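We use cookies to remember your settings and to see which notebook pages get read. Accept | Manage preferences

12/08/2024

Table plane fit, side camera, continued. Branch is morna-planefit, on top of Friday-proof main (the one with the logging fix). Working only on the perception node, Wusta is the planner and I left it alone.

Problem as it stood when I sat down: the plane the node publishes tilts now and then by enough that Wusta thinks the back of the table is higher than the front. It then plans the approach too high and the grasp closes over the part. Happens on the side camera only. The overhead one is fine and has been since July.

First thing I checked was the extrinsics. Re-ran the calibration with the Warholm board, 16 poses, solver converged, answer moved by less than I care about. Kept the old file so the logs stay comparable. So calibration is off the list.

Then went through the recorded depth. Bag 1746 is the worst one, so I used it for everything below. With the side camera this low the near part of the table gives dense points and the back gives few, and the bright streaks on the wood punch holes in the depth wherever they land. RANSAC is then choosing from a lopsided set. When a streak runs across the middle the front patch wins by itself and the back is extrapolated. That matches the tilt direction.

Changes, in the order I made them:

1. Voxel downsample before the fit instead of after. Front and back now get closer to equal votes. Biggest single gain.
2. Normal prior from the extrinsics, reject any candidate more than 6 degrees off. Crude, but the table does not move.
3. Region of interest. Until now the node took everything the camera returned, the whole room included. Some fits were picking up points well past the table and using them as support.

For number 3 I needed a far cutoff, and a plain depth limit is no good at this angle. What I'm doing now is looking for the dark strip along the far edge in the color image and masking everything beyond it. Long horizontal edge, strong contrast, easy for a line detector. The catch is that there are plenty of other long lines up high, so the search is limited to a band around the middle of the image.

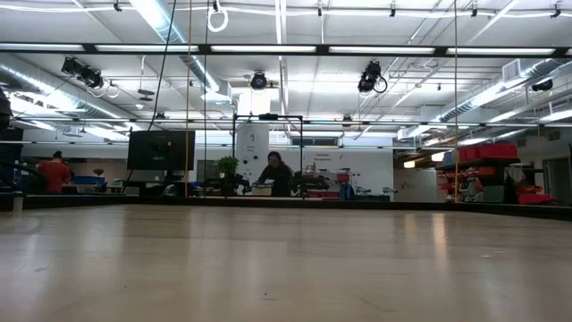 Photo: Zakaria lab notebook, side camera

View with the arm out of it, which is what I want for the background model. The strip shows up as a thin black line across most of the width. It doesn't reach all the way across, so the detector must not insist on full width. Set the minimum length to 75 percent of the image and let it extend the line to both sides.

The light fixtures overhead give the line detector plenty to chew on if the band is set too tall, and so do the ducts, though those are slanted and the angle test throws them out. People at the benches are a reason to keep the mask hard and not blended. A red shirt walking behind the table should have no effect on the plane at all.

Also noticed a few faint dark specks on the wood toward the right. Too flat to matter for the plane, but the object segmenter runs on color and may want to make blobs of them. Wipe the table before recording the next background, then see if they are still there. If they are, raise the minimum blob area.

Open:
- the mask is computed once at startup. If someone bumps the camera mount it will be wrong without any message. Want a check against the stored line, with a warning in the Wusta log.
- the streaks are still there, I only made the fit less sensitive to them. Could try a polarizer - have not looked for one yet.
- replay 1746 with changes 1 and 2 but not 3, so I know what the mask is worth on its own.
- parameter names are a mess, half of them still say overhead. Rename before merging.

Not merged. Config is saved next to the old one as side_low_b.yaml, please don't point the night run at it yet.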